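Bomari two-arm packing kit: anyone running it on cartons?

Integration Forum > End of line > Kits and cells
Page 1 of 1

f_hovland
Nov 16, 2022

We have a quote from Bomari for the two-arm upper body with the packing package: torso, arms, two-finger grippers, wrist sensor brackets, calibration cube, and a software license per station. The job would be opening and loading small brown cartons, mixed sizes, at our Henville site. Volume is 800 cartons per shift, one shift. Currently done by hand at two benches.

Before I take this to purchasing I want to hear from people who have had the kit on a table for longer than a demo. Specific questions: flap handling, recovery after a missed grasp, and how much room the cables need.

jtrujillo
Re: Bomari two-arm packing kit

We have had one since April. Flap handling is acceptable on new board and poor on board that has been stored damp. The stock fingers are long and pointed, good for getting behind a flap edge and bad for holding a panel flat. If the carton rotates between the two grippers the software does not notice until the next look from the head camera. By then you usually have a skewed box and a stop.

Recovery after a missed grasp is a full retreat to home and a restart of the step. Slow. It can be shortened in the config, but the parameter is not in the manual. Search for "retreat_min" in the station file.

apinya_s
Re: Bomari two-arm packing kit

jtrujillo wrote:
> If the carton rotates between the two grippers the software does not notice

Disagree in part. With both wrist sensors enabled ours picks up rotation on most cartons. The default install enables only the left one. Check that before you blame the planner.

On cables: leave slack. The kit ships with no dress pack, so the runs sit outside the arm. Look at the loops on the right arm and the cable lying on the table on the left side.

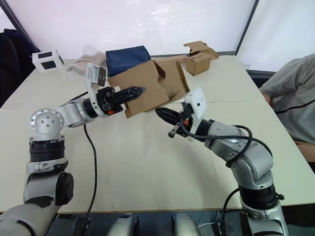

Vol. 7, No. 4

The left fingers go into the side of the carton and the right gripper comes in toward the lower corner. I would not want the loops any tighter than that, or the wrist will pull on them at full reach. The cable on the table is what I would fix first. Ours got caught under a carton twice in one week and the second time it pulled the connector.

The box with the black squares at the back looks like a target of the kind we calibrate against. Keep it on the table if you can spare the space. If you remove it you have to re-register every time the table gets bumped.

granstrom_h
Re: Bomari two-arm packing kit

I priced this against the Åberg single arm with a fixed carton former. At 800 a shift the former wins on rate and on cost per carton. The two-arm kit makes sense if carton sizes change all day and you can't justify a former for each. f_hovland, how many sizes?

f_hovland
Re: Bomari two-arm packing kit

20 active sizes. Six of them cover most of the volume. Changeover is the reason we looked at two arms at all.

granstrom_h
Re: Bomari two-arm packing kit

Then split it. Former for the six, people for the rest. I still don't see the kit paying back.

cjtseng
Re: Bomari two-arm packing kit

Payback depends on what you count. We log every stop. Over 2,887 cartons we had 200 stops that needed an operator, nearly all of them at flap opening. Once the flaps are open, loading is reliable. We moved opening to a person seated at the end of the table and left the loading to the arms. That needs a proper risk assessment and reduced speed, and the reduced speed costs you rate. Ours is below what f_hovland needs.

jtrujillo
Re: Bomari two-arm packing kit

apinya_s, you were right about the sensor. Right side was disabled in our station file. Enabled it this morning, rotation is now flagged on the larger cartons. Small ones still get through.

The fingers remain a problem. Jivwood sells a flat pad that fits the same mount. Has anyone tried it on thin board?

apinya_s
Re: Bomari two-arm packing kit

Tried it. Better on panels, useless behind a flap. We run a pad on the right and the stock fingers on the left. Redo the tool offset after the swap.

f_hovland
Re: Bomari two-arm packing kit

Thanks. I am asking Bomari for a trial on our own cartons, including the damp ones, with both wrist sensors on and the stop log handed over at the end. If they agree I will post the numbers.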